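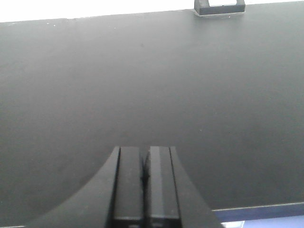
Figure 3. Wrist camera view over the dark work surface, with the gripper fingers at bottom center and a small black bracket at the far edge.

3.2 Collection of Demonstrations

Demonstrations were gathered by two operators, Zofia Krawczyk and Hanyu Bai, at the Flelville site. The collection comprises 577 episodes, each limited to 300 time steps. Wrist images and joint positions were stored together at every step. Operators changed the starting pose of the arm after every 20 episodes - a schedule fixed before collection began - and marked failed attempts at the time of recording. Failed attempts were kept in the set but were left out of training for the results given in Section 4.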